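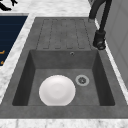
Issue 94, page 4

THE WOMAN WHO TEACHES THE TOWN TO SING

Dalva Lopes came to Drirngate for one winter, to help her sister with a new baby. The baby is now at secondary school, and Dalva is still here. On Tuesday evenings she leads the open choir in the old Barros building, where you do not need to read music and you do not need to be good.

I visited her at home on a warm afternoon in June. I should say that I have sung in the choir myself since last autumn, among the altos, so I am not a neutral person in this matter.

"I was a shy child," she told me, while she looked for the biscuits. "My grandmother sang in the kitchen all day, and I sang under the table, where I thought she could not hear me. She heard me, of course. She changed to songs that were in my range, but she never said one word about it."

She studied to be a bookkeeper and for many years she kept the accounts at Gudaser, the paint firm on the Trivton road. The choir began there, with a few colleagues in the lunch break. When the firm moved away, the singing stayed. Dalva asked for a room at the Barros building and got the one with the bad piano.
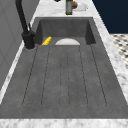
The piano has two keys that make no sound, and she has learned to arrange the songs so that they are not needed. "If I play in G, we are safe," she said. "For a long time everything was in G. Then one of the basses complained that his whole life was in G, so I bought the little keyboard."

I asked her what she does with people who say they cannot sing. She meets many of them. She answered slowly, and I had the feeling she had thought about this question for years.

"First I ask who told them. There is always a person. A teacher, a brother, a husband in the car. They can tell you the day and what they were wearing. I do not argue with it. I put them beside somebody with a strong, plain voice, and I ask them to hum only. After some weeks they forget to hum."

Does it always work? She laughed. "No. Some go to the walking group. They are happy there also."

The choir has 169 names on its list now, although on a rainy evening you will meet many fewer. The songs are in several languages, and Dalva writes the words by hand in big letters, the way they sound. Her Portuguese songs are the most loved, and also the most badly pronounced. She corrects only the mistakes which change the meaning. Last year we sang for a whole month that the fisherman was married to his boat, and she let us do this because, she said, it was a better song.

Her own taste surprised me. At home she does not listen to choirs at all. She likes dance bands, the radio news and a record of bird calls that she found at the Trivton market. She says that after an evening with so many voices she wants to hear one blackbird and then nothing.

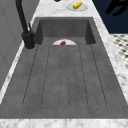 The summer concert is on 19 July 2025 in the yard behind the Barros building, and it will be the largest one so far. There are 526 tickets, and when we spoke more than half were gone. Dalva is worried about the wind, which takes the papers, and about the second song, where the tenors come in too early every time. "They are so eager," she said. "I look at them with my eyes very wide, and they think I am encouraging them."

I wanted to know if she thinks about stopping. She turned her cup for a while before she spoke.

"My knees think about it. I would like somebody younger to take the warm-up, and I have a person in mind, but she does not know it yet, so please do not write her name. The rest I want to keep. My grandmother sang until her last week. Very quietly, and all the words wrong."

When I left she was already at the keyboard, trying the second song more slowly. I could hear it as far as the bus stop. It was in G.

The open choir meets on Tuesdays at half past seven. New singers may come without writing first.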